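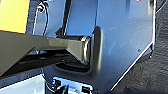
4. What changed on the floor

4.1 The insertion step

Before the Juno cells came in, insertion at Plondbridge was hand work. One person per bench, bar in the right hand, plate steadied with the left. Find the slot, lean, push. Operators told us they did it mostly by feel, eyes already on the next part. Target for a shift was 200 units and most people on the line made it, tired.

The cell now does the push. What is left for people is everything on either side of it: loading, clearing jams, looking at parts, signing off. Figure 1 shows the step itself, the tapered end of the bar at the slot in the plate. The slot has a raised rim and the inside is dark, so there is not much to see once the tip is in. Several operators brought this up without being asked. On the bench you could feel a bad seat. On the monitor you get a view and a green or red field, and you have to decide whether you beleive it.

Output went to 295 units per shift by December. Same headcount. Management reads this as the result of the study; we don't, or not the whole of it. See 4.3.

4.2 Who watches

Nobody was hired to watch the cells. The job landed on whoever was nearest — usually the former bench operators, sometimes the setter. Tegwen Rowlands, setter on the early shift, kept her own notebook of stops before the plant had a form for it. We used her notes to check the cell log. Mostly they agree. Where they don't, the log says "operator pause" and the notebook gives a reason: wire too near the bar, scuffed plate, did not like the sound.

Sound came up a lot. People stand next to the guard and listen. The Quintela interface has no field for this, so it goes unrecorded, and a stop made by ear looks the same in the data as a coffee break. Two operators said they had been asked to explain such stops. One had quit making them.

4.3 Hands, backs, boredom

Wrist complaints down. All the former bench operators reported less pain at the end of a shift, and this is the one change everybody we spoke to was glad of. Against that, long stretches with nothing to do but stay put. Training for the new tasks was 40 minutes, in a group, mostly on the emergency stop. Fault recovery they learned from each other.

Pay grade unchanged at time of writing. The union rep at the Flanska site, Guðlaug Grímsdóttir, argues that judging a seat from a screen is inspection work and should be graded as inspection. Plondbridge calls it machine minding. Our interviews lean toward her reading, though the two sites run diferent parts and we would not push the comparison far.

Rotation was tried, two hours on the cell and then back to packing. Popular on days. Dropped on nights, not enough people.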